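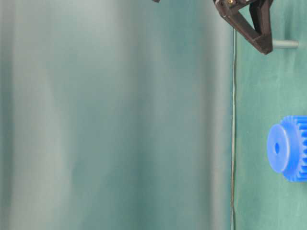
Teal-green cloth hung as a backdrop.

Search this site Go

Fitting a plastic gear to a plain shaft

Check the bore first. If the gear will not start by hand, ream it lightly and wipe out the swarf. Do not hammer it. 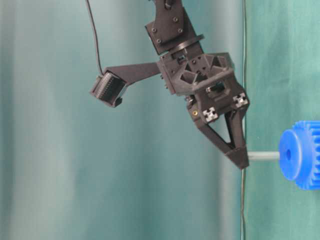
Chamfer the shaft end with 800 grit paper and clean off the dust. Line the bore up square with the shaft, then press on the hub. Never push on the teeth.

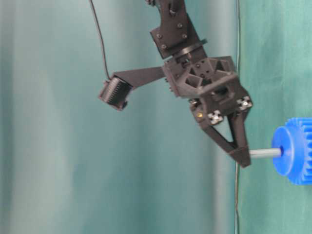 Does a plastic gear need grease?
Use a thin film of plastic-safe grease on the teeth. Keep the bore dry.

Leave 5 mm of shaft showing past the hub. Turn the gear one full revolution and watch the rim for wobble.
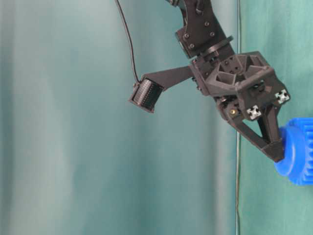 What if the gear slips under load?
Knurl the shaft lightly or change to a hub with a set screw.

Related
Measuring bore wear
Plindik hub sizes
Choosing a set screw

60 shares 5 comments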